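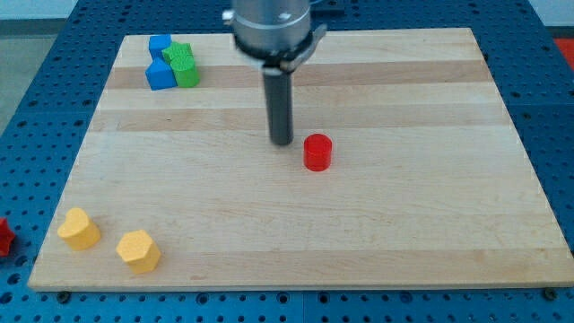
4.2 Work surfaces

Participants were asked what they wanted from a board, and most said "flat." This modest demand proved hard to meet. Edge-glued maple moves with the weather, and the Kukthorpe kitchens supplied plenty of weather.

Figure 4. Edge-glued maple board on blue perforated pegboard, with red cylinder.

The strips differ in color, a feature the catalogs call character and our respondents called stripes. Of the 714 survey replies, 9 praised the darker bands; 7 of those came from Inskip, where the boards are made. Butt's earlier study at Mumley found a similar loyalty – and a similar reluctance to oil anything. We therefore treat appearance as a matter of local pride and turn in 4.3 to cupping, on which opinion was less divided.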